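So the left arm quit on me again on Wednesday, and this time I finally know why, and I feel a bit dumb about it.

Some of you have been following along since I started doing the tabletop stuff over in Zeltcombe. Two arms, one table, brown paper down so I'm not chasing scuffs all day. The job I've been fighting with is small: one arm takes a metal cup off a cutting board, the other deals with a plastic cup next to it. It's the easy one on my list! I picked it because I wanted a win before August was over.

It ran fine for days. Then the left arm started stopping dead in the middle of a turn. No crunch, no drama, it just froze with the cup in the fingers and Kolto (my control program, which I named after a dog we used to have) threw a joint torque warning on the last joint. I'd clear it, send the arm home, start over, and get a couple of clean passes. Then it would freeze again, in a different spot, of course.

My first guess was the load. Silly guess, the cup weighs next to nothing, but I had changed the payload number the week before and you always suspect the last thing you touched. I put the old number back. Same fault. Then I decided the grip force was too high and turned it down, and all that got me was a cup rolling across the floor.

After that I blamed the camera timing, for an entire evening. I don't want to talk about that evening.

What I should've done first was stand next to the thing and watch the cable. The gripper cable on that arm comes out under the flange and hangs down in a loop, and I left the loop long on purpose, so the wrist would have room to turn. With the arm up high that's fine. Down low over the board, the slack lies right on the wood. My cutting board has a wire handle sticking out one end, and on a long reach to the right the loop slid over and hooked itself under that handle. The wrist kept turning, the cable went tight, the joint felt a pull it wasn't expecting, and it stopped. Exactly what it's supposed to do. I'd spent all that time being mad at a safety feature that was doing its job.

The reason it came and went is that Kolto picks the wrist direction by itself. If it took the short way around, the loop stayed put. If it took the long way, up to 165 degrees, the slack swept right across the board. Add a board that never goes back in quite the same place and you've got yourself a fault that looks random.

Now the part that bothers me. On one of the freezes I reached in to free the cup before I'd hit the stop. The arm was sitting still, so my brain filed it under "off." It wasn't off, it was holding, with a cable under tension that I didn't know about, and when I bumped the board the cable let go and the wrist gave a good hard twitch next to my knuckles. I didn't get hurt. I did go sit outside for a while. A stopped arm is still a powered arm, I've told other people that plenty of times, and there I was with my hand between the fingers.

What I've changed so far:

The stop button moved to the front edge of the table and I hit it every single time before I reach in, even for a dropped cup.

The wrist is limited to the short direction in Kolto. It costs me a few awkward approaches and I can live with that.

The warning doesn't clear itself anymore. I had it set to retry twice before bugging me (why did I do that??), so it had probably been tugging on that cable a lot more often than I knew.

The cable is the piece I haven't finished. The forearm strap holds the upper run nicely but does nothing for the loop at the gripper end. I ordered a little swivel guide from Purkum and I'm hoping it'll hold the slack up close to the flange. If it doesn't fit I'll print something ugly. The other arm has a big droopy loop too, and it hasn't caught on anything yet, but I'm doing both while I have the tools out.

I also checked the connector and the jacket for damage, and the only thing I found was a shiny rubbed spot. I marked it with a bit of tape so I can see if it grows. If you run anything like this at home, go look at yours with the arm down low, not parked up in its home pose where everything looks tidy. I'd only ever checked mine parked.

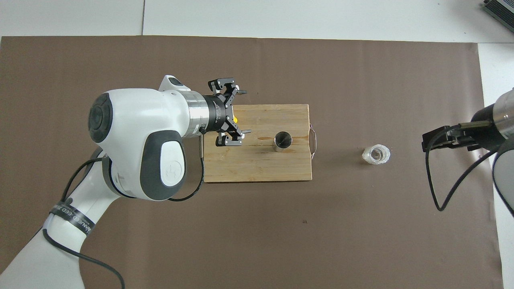
Hodoroagă

P.S. Still waiting on the guides. If you've used a swivel one on a small gripper, leave me a comment and tell me which way up you mounted it.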